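Search this site Go

Writing the Short Novel - Handout 5
Ellik Evening School, Cenderport
Aug 11, 2021

Opening pages

Read the first chapter of Clurkness before class. It is only 10 pages. Mark the sentence where you first knew who was telling the story, and the sentence where you first wanted something for that person. They may be far apart.

Terms for this week

Narrator: the voice that tells the story. In Clurkness this is the younger sister, looking back as an adult.

Distance: how close the narration stands to a character's thoughts. It can change inside one paragraph, and in Clurkness it often does.

Backstory: anything that took place before page one. Most first drafts carry too much of it too early. Try moving it to chapter three and see what the opening loses.

On reading aloud

We will read in pairs again. Read your partner's page, not your own. Where the reader stumbles, put a pencil mark and leave the discussion for later - the marks are more useful when there are several on the page.

Exercise

Write an opening of 325 words in first person. Start in a room. Name one object in the first line and do not explain it until the last paragraph. No dreams, no weather, no alarm clocks.
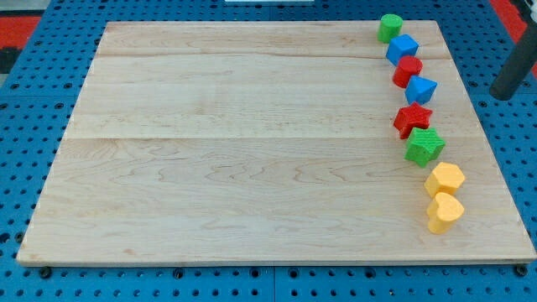 Wooden board, three strips, with the seams showing.

Second drafts may run to 900 words. Double space them and number the pages. The June drafts are marked and can be picked up at the front desk.

Next week: dialogue. Bring the Lindqvist reader.

3 comments - 12 shares

Related handouts
Handout 4: Choosing a Point of View
Handout 6: Dialogue and Silence
Reading List, Fall Term
How to Submit Your Pages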